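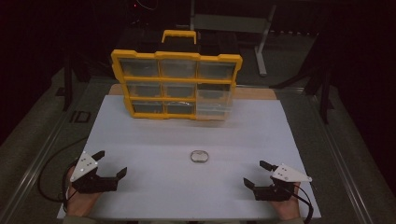 Cell 2, parts organizer station. Both hand-held grippers open at the front of the board, ring-shaped part between them.

10/04/2023
Entry by Jeanine Van Dijk
Subject: inspection and upkeep of the hand-held gripper pair, Cell 2

Purpose of entry. To record the condition of the gripper pair and the work surface at the organizer station, the maintenance carried out, and the items left open. The previous full inspection of this cell was entered in March. The procedure followed is the one in the Nirkex binder, with the changes agreed for this cell.

1. Layout
The yellow organizer stands upright toward the back of the board with the drawers facing the operator. This position is to be kept. When the organizer was turned sideways during the Biwott series, the operator had to reach across with the left unit, and the cable pulled against the table frame on every pass. Small parts are placed in the open area in front of the organizer, where both grippers can approach with jaws open.

Before a series begins, the operator shall hold both units in the starting position near the front edge and confirm that neither cable is under tension. The cables are to hang clear of the rails. The left cable was rerouted once today. It had been tied too short at the post, and a tie was removed and replaced further back.

2. Cycle count
The left unit stands at 300 cycles since the last pad change and the right unit at 47. The difference is explained by the right unit having been re-padded after the Clornel series, when the old pad separated from the finger at the tip. The two units should in future be re-padded together. Unequal pads give an unequal closing point, and operators compensate for it without noticing.

3. Finger pads
Pads were examined with the jaws fully open and again at the closing point. The adhesive holds along the full length on all fingers. The foam edges are no longer clean, and some debris has collected on the surface.

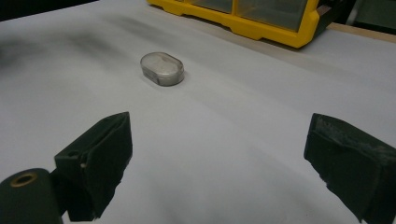
Fraying along the top edge of a pad is acceptable under our limits provided that the foam still covers the rigid part of the finger at the point of contact. It does so on both units. Loose fibers are not to be pulled by hand, as this opens the foam further. They were trimmed with the small scissors and the pads were then cleaned with low-tack tape, two passes per pad. Solvent is not to be used on this foam. The Grulham pads tolerated it, but the present ones swell and remain soft for the rest of the day.

Smooth plastic parts with curved ends remain the most demanding items for this pair. The oval container should be approached with its long axis across the jaws only when the opening has been checked beforehand. If it slips, the operator is to set it down, open fully and approach again. Squeezing harder moves the part toward the tips, where the pads are most worn.

4. Fasteners and jaw travel
The screws on both mounting plates were checked with the hand driver. One screw on the right plate accepted a quarter turn. The remainder were tight. Jaw travel was smooth on the right unit. The left unit had a slight catch shortly before full opening, which cleared after the pivot was wiped and a very small amount of dry lubricant applied. Ten open and close movements were made afterward with no return of the catch – to be checked again before the next series all the same.

5. Work surface
The light covering shows dark smudges toward one side, and it does not lie entirely flat. The smudges were wiped with a damp cloth and came away only in part. Folds are of more concern than marks, as a thin part can rest across a ridge and sit higher on one side than the other. The covering is to be drawn tight and fixed again along the back edge before further work with flat parts.

6. Open items
Replace left pads at the next service and right pads at the same time, regardless of count.
Order pad foam. The stock drawer holds 43 precut pieces, but most are the older width and do not fit the present fingers. These should be labeled or discarded.
Refix or replace the surface covering.
Repeat the check of the left pivot and enter the result on the following page.
Add the revised cable tie point to the setup sheet for Cell 2.

The cell is released for use with small rigid parts. Flat parts are to wait until the covering has been dealt with.

J. Van Dijk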